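The Last Hard Chrome Line on the Canal Road

Last updated: 8 June 2026

The smell reaches you before the sign does. Sombatkul Plating stands behind a noodle shop on the canal road, and its front gate is so narrow that the delivery trucks must enter backwards. Inside, 56 people work in two shifts, putting a thin layer of hard chromium on hydraulic rods, printing rollers and the screws of plastic injection machines.

Ketsara Srisuk has managed the plant for nine years. Her first job here was in the laboratory, where she tested the baths each morning and wrote the results in a green book. The book is still used. A computer keeps the same numbers, but the older operators prefer to see the handwriting, and she does not argue with them.

Hard chrome is a slow business. A rod is ground, cleaned, masked with lead tape and lowered into the tank, and then it stays there for many hours. If the current is too high, the edges grow thick and rough like the skin of a jackfruit. If it is too low, the layer is dull and the customer sends it back. The longest tank takes rods of up to 2 metres, and for these the operators make a special anode by hand.
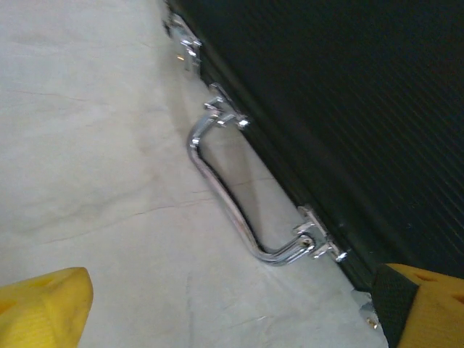

The largest customer is Rusedham, a maker of presses for the rubber industry, which sends over 700 rods in a year. Its purchasing manager, Ekkachai Bunnag, tried two cheaper suppliers before he returned. The price was good, he told me, but the rods began to leak in the first rainy season – and a leaking press stops a whole line.

The question now is how long such work can continue. Many buyers in Europe want coatings made without hexavalent chromium, which is dangerous to the people who work near it. Sombatkul has changed its extraction fans and closed the rinsing water in a loop, but Ms Ketsara knows that fans are only a part of the answer.

In August the company will start a trial of trivalent chromium in one small tank. Radwa Kamel, a process engineer from Cuvier, is preparing the chemistry. She is careful in her promises. The new layer can be hard enough after heat treatment, she says, but on thick deposits it still cracks in a way she does not like.

In the grinding room, Jaruwan Nilsuwan is less worried. She has measured finished rods here since 2000 and has heard before that chrome was ending. She wipes the micrometer with a cloth, closes it on the next rod, and writes the number down.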